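Unit 6: Comparing grippers without fooling yourself

Handout for the spring lab section. Read before you come in. Bring it with you.

Most gripper comparisons you will read were set up by people who already knew which gripper they liked. I include some of my own in that. The point of this unit is to make you harder to convince, including by your own numbers.

What we are comparing

Three pieces of hardware, all with two fingers. The Ranier is a hand-held gripper, closed by a trigger, with a camera looking down past the fingers. The Hayashi is a powered gripper mounted on an arm. The Unda is the same kind of thing as the Hayashi with softer pads and a slower motor. All of them log to the same controller, made by Kornska, and the Kornska log is the only record we accept for timing. Stopwatch times will be sent back.

The claim you are testing

You will hear that data from a hand-held gripper carries over to an arm with little loss. Maybe. The people who say it tend to show you the tasks where it worked. A person holding a gripper does a lot of quiet fixing with the wrist and elbow, and even steps to one side when the angle is bad. An arm bolted to a table can't step to one side. So before you compare success rates, ask whether the arm could have made the move at all.

Also be careful with the word "same." Same object, same table and same light still leaves you with different finger pads, different closing force and a different camera height. Write down which of these you held fixed. If you didn't check one, write "not checked." I would much sooner read that than a guess.

The camera view

Before you run anything, look at one still from the Ranier camera and work out how much of it is useful. Two fingers with ribbed pads come up to nearly meet in the middle, and the housing takes up most of the bottom. Everything else is the room: people, an office chair, cables on the floor, a row of ceiling lights, and a shiny floor that throws those lights back. A policy trained on pictures like this can learn the room as easily as it learns the task. Nobody has shown me a good test that rules that out on a small data set.

Note too that the fiducial marker, the black-and-white square on the end of the arm at left, takes up a small part of the view. Check how often it is readable over a full run before you lean on it for anything. 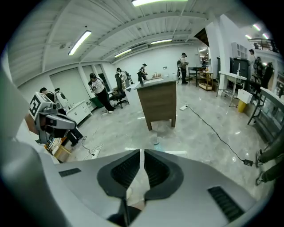

Running the trials

1. Pick 6 objects from the bin. Pick them before you touch any gripper, and don't swap one out later.

2. Do 80 trials per gripper, in mixed order. Doing all the Ranier trials first means you get better at the task while you are still on the Ranier.

3. Count a grasp only if the object leaves the table and stays held for 7 seconds. A drop at second five is a miss. So is a nudge that happened to end well.

4. Keep the failed runs. Last May a group threw out the ones with "bad starts," and their success rate went up by an amount they then spent two pages explaining.

5. Move the setup to a second spot in the room and repeat one block. If the numbers fall apart, put that on page one of your report.

What to hand in

A table of raw counts per object and per gripper, before any averages. The Kornska log files. One page on what you think your numbers do not show. I grade that page hardest, and "more data is needed" doesn't count as an answer.

Maker figures for grip force may be quoted, but label them as maker figures. We tried to match the Hayashi sheet with our own scale and couldn't – the scale may be at fault, and you are welcome to find out.

Reports are due before the start of Unit 7.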